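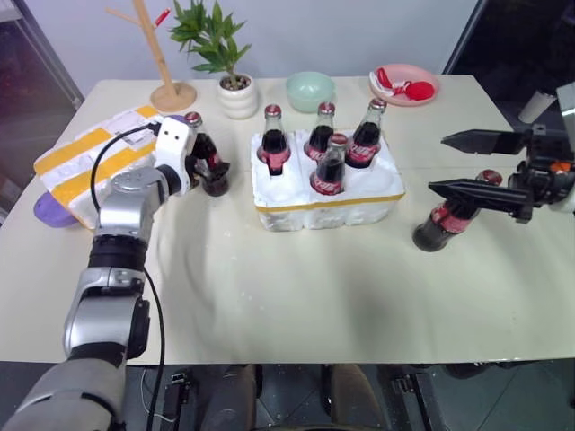
Week 6: Why Soda Fizzes
Introductory Food Science – Handout
Instructor: Mitiku Hailu
Last updated: Friday, March 21, 2025
Print this page | E-mail this page

Last week we finished with sugar solutions, and now we get to my favorite topic of the whole course – gas in liquids! Carbon dioxide dissolves in water far more readily than oxygen or nitrogen does, and a small part of it reacts with the water to make carbonic acid. That acid gives plain seltzer its bite (try some next to still water and pay attention to the sides of your tongue).

Henry's law. At a fixed temperature, the amount of gas that dissolves is proportional to the pressure of that gas above the liquid. Double the pressure, double the dissolved gas. Open the cap and the pressure drops at once, but the gas takes its time leaving, and that delay is why we get to enjoy a drink at all.

Temperature matters just as much. Cold water holds more carbon dioxide than warm water, so a bottler chills the water first and then adds the gas.

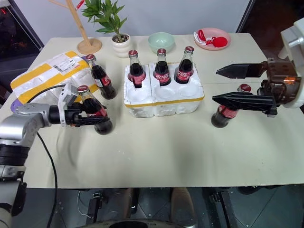

Bubbles need somewhere to start. Making a brand-new bubble in the middle of a liquid takes a lot of energy, so most of them grow from tiny pockets of air trapped in scratches, dust or fibers. Watch one spot on a glass and you'll see a whole string rise from it – I can do this for far too long.

For the lab you'll weigh a sample of the Olport seltzer before and after it goes flat. My own sample went from 476 g down with each reading, and the curve was beautiful: steep at first, then a long slow tail. Weigh every five minutes and don't stir.

Reading: Gashaw, chapter on carbonation, starting on page 158. Skip the box on beer foam, we'll come back to it with proteins.

Bring your graph to the next class, drawn by hand please, with units on both axes.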